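Returning a deposit when one tenant leaves a shared lease early
Prallside Residents' Help Board – Renting and Leases

Posted by Desta Wubshet
Three of us signed a single twelve-month lease on a house in the Leitão district. One tenant has accepted a job elsewhere and intends to move out in June, with four months remaining. The landlord holds one deposit in all three names. The departing tenant has requested her share on the day she leaves. The landlord's office has replied that the deposit stays with the lease until the lease ends. A replacement tenant has been found and is prepared to pay the same share. I would like to know who is responsible for paying the departing tenant, and whether the office may charge a fee of $200 to change the names. Our lease mentions a fee for "amendments" but gives no amount.

Horácio Pacheco
In most shared leases the deposit is treated as one sum belonging to the tenancy as a whole. The landlord is generally not required to divide it while any of the original tenants remain. The usual arrangement is that the incoming tenant pays the departing tenant directly, and all parties, including the landlord, sign a short statement recording the change. That statement should give the amount paid, the date on which responsibility passes, and the condition of the room at that date.

Please do not rely on a verbal agreement. If the landlord does not sign, the departing tenant may remain liable for rent and damage – even after she has moved out and been paid.

With regard to the fee, ask the office in writing which clause it relies upon and how the amount was reached. Rules on such charges differ by state and sometimes by city, and a local tenant office can confirm what applies to you. Allow 14 days for a reply before writing again. 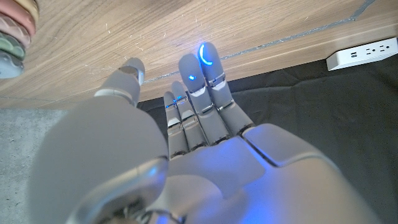 An inspection at the time of the change is also advisable. The incoming tenant should not be asked to pay later for marks that were already present, and a signed room checklist will settle most disputes of this kind.

urix_tenant60
We just had the new person pay the old one and never told the landlord. It worked out fine for us. They kept $60 at the end for cleaning and we split it.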